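Section 3: Setting Up Your Author Page

Read this section before you open the form. Gostmont says you can have an author page up in a few minutes. You can, if you don't care what it says. Allow an evening.

You need: your account login, a list of your published titles with the spelling used on the covers, and one finished biography. If you write under more than one name, set up a page for each. The system can't merge them later, whatever the help text tells you.

3.1 Writing the biography

1. Write it in a separate file and paste it in when it's done. The form logs you out without a warning and doesn't keep drafts. The "Autosave" label next to the box has been there through two versions and still does nothing I can detect.

2. Use third person. Start with your name and what you write. "Noémi Major writes mysteries set in river towns" is a working first line. "Noémi Major has been telling stories since she could hold a crayon" tells a reader nothing they can use.

3. Keep it to 800 characters, counting spaces. The form accepts more, then cuts the text on the public page wherever the limit falls.

4. List awards by full name and category. If a book was nominated, say nominated. "Award-winning" with no award attached makes librarians suspicious, and they're right.

5. Leave out "bestselling" unless you can name the list. Reaching the top of a tiny store category for one afternoon is something to tell your family.

Caution: Pasting from a word processor strips apostrophes and sometimes italics. Check every possessive and every title after you paste. Jenő Pintér also found that the form changed the ő in his name to a question mark. Type accented letters straight into the box and look at the public page before you trust it.

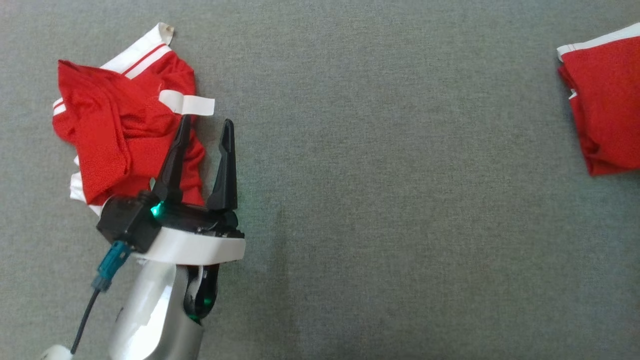
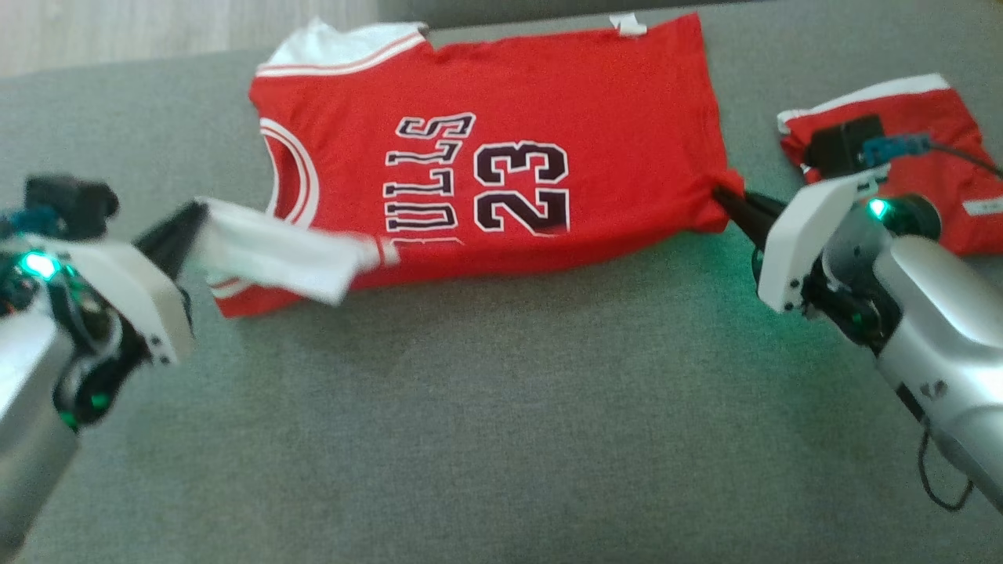 3.2 Adding your books

6. Click Titles, then Add. Enter the ISBN without hyphens. The page pulls in the title, publisher and date from the trade record.

7. Compare what it pulled in against the copyright page of your own copy. Don't skip this. The trade record is only as good as whoever typed it, and subtitles are wrong more often than they're right.

8. For a series, fill in the Series field on each book separately. There is a button marked Apply to All. It numbers every book in the series as book 2. Don't press it.

9. Add forthcoming books only when you have a date in writing from the publisher. A page still promising a novel for a spring that has come and gone looks worse than a page that never mentioned it.

Note: Blurbs from other authors go in the Praise field, with a limit of 3 per title. Get permission for each one. Declan Dunstan's publisher had to pull a quote in April after the person quoted said it came from a private email.

3.3 Optional features

The setup screen will push these at you. All can be switched on later, and you may never miss them.

Reader Score. Gives your page a number out of 12. We asked how it was worked out and got a brochure. Leave it off.

Juvosen newsletter link. Works, as far as it goes. It adds a sign-up box at the bottom of your page. Test it with your own address first, and make sure the unsubscribe link goes somewhere.

School Visit badge. Turn this on only if you do school visits and want to be emailed about them. It shows no fee, so expect people to assume there isn't one. Put your terms in the Contact field.

Featured Author placement. A paid extra. The sales page quotes increased views and doesn't mention sales. Draw your own conclusions.

3.4 Publishing the page

10. Click Preview. Then open the preview on a phone, where most of the line breaks go wrong.

11. Have someone else read the biography aloud to you. You'll hear the puffed-up parts.

12. Click Publish. The status should change to Live. If it stays at Pending overnight, click Publish again. Support will tell you not to, but it has worked for us.

Last checked against the live form in February 2022 by Jolán Takács. Go on to Section 4 for reading-group guides.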